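Subject: Re: [arms-users] Open day notes, block sorting station
From: Si-eun Bae
Date: Aug 18, 2020

On the second station, since Tin-yau asked:

> Did anyone get details on the two-arm table at Comley? I only
> caught the end of the demo and the handout skips the mounting.
> Are the arms on the tabletop or on separate stands?
>
> Tin-yau Hsiao

Neither. The two arms are bolted to a black extrusion frame that runs along the far edge and both sides of the table, one arm per side, facing each other. The top itself carries no load from them. Anneliese Eichhorn said they tried clamping to the wood in February and gave it up - the calibration drifted whenever someone leaned on the table.

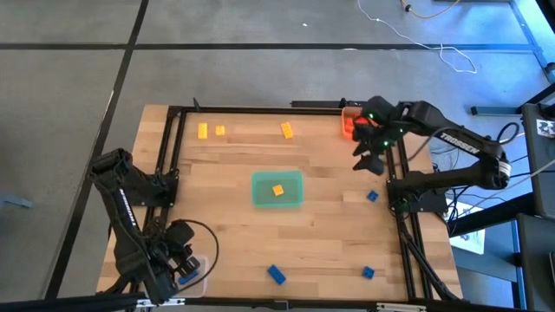
The task is sorting yellow and blue blocks into small containers. Each arm has a two-finger gripper. Handover between arms is not part of it yet. Anneliese quoted 435 recorded episodes so far, of which 129 were thrown out, mostly for late grasps on the smaller blocks.

Cable routing is the part I would change. On the right side the cables follow the rail down, but the left gripper has a coiled cable that arcs out over the work area. I asked about a sleeve along the forearm. They have one on order from Hekent.

I did not get the controller settings. Kittipong Rattanakul has them and reads this list.

Si-eun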